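12 May 2026
By Helmi Honkanen

Ticket 777: Snack order totals don't match what gets delivered
Status: open (reopened twice)
Site: Brirkenport, second floor pantry

Original report

The pantry order form says one thing, the supplier's delivery slip says another, and the invoice agrees with neither. On the last order we asked for 8 boxes of granola bars. The slip said 8. The invoice charged us for 2 cases, and a case isn't defined anywhere that I can find. Sememton support closed the first ticket with "working as designed." I would like to see the design.

Step 1. Clear the browser cache

Support's first suggestion, and their second. I did it on my machine and on the shared one at the front desk. The total on the form stayed the same, as I expected, given that the invoice is made on their end and has never been near my browser. Noting it so that I don't get asked a third time.

Step 2. Check the units setting

There is a dropdown under Account, then Ordering, that switches between "each," "box" and "case." Ours was set to box. I changed it to each, saved, and logged out. When I logged back in it was set to box again. Tried the same thing from Tadeo's login, which has more permissions than mine. It went back to box there too. So either the setting doesn't save or something is overwriting it, and the help page has nothing to say about either.

Support replied that the setting "may take time to apply." I asked how much time. No answer to that part.

Step 3. Place a test order

Tadeo put in a small order under the Kowalchuk cost center to keep it apart from ours. One line, granola bars, quantity 2, units left on box because that's the only unit it will keep. The confirmation email said 2 boxes. The order history page said 2 cases. Same order number on both. I sent screenshots of the two side by side and was told they "look consistent." They do have the same logo.

Step 4. Rule out the receiving side

Support now thinks we're miscounting when stock comes in. I doubt it, but fair enough, it should be checked. Stock gets unpacked at the table and the slip is signed by whoever unpacked it. I went through the signed slips going back to when we switched suppliers, and every one matches what we ordered on the form. The mismatch only shows up on the invoice. If our receiving were sloppy I'd expect the slips to be off at least once.

Bars in a clear bag, with a clear plastic bin on the same table: 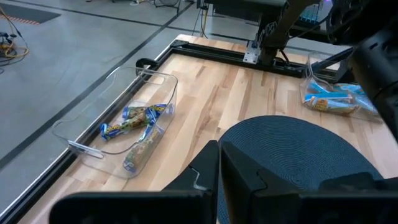 Step 5. Ask for the export log

Requested the raw export that goes from the order form to billing. First reply said customers can't have it. Second reply, from a different person, said there isn't one. Those can't both be right. I've asked for the ticket to go up a level and for one named person to own it.

Where it stands

Sememton say a fix for "unit labels" is planned for June. Labels are not my complaint. If billing is turning boxes into cases, a new label will give me a tidier wrong number. They have also offered a credit against the next order, to be worked out by the same billing system. I've asked for the math in writing before we accept anything.

Please don't close this one until the invoice and the slip agree on a live order. Tadeo is holding the next Kowalchuk order until I hear back. The dropdown still says box.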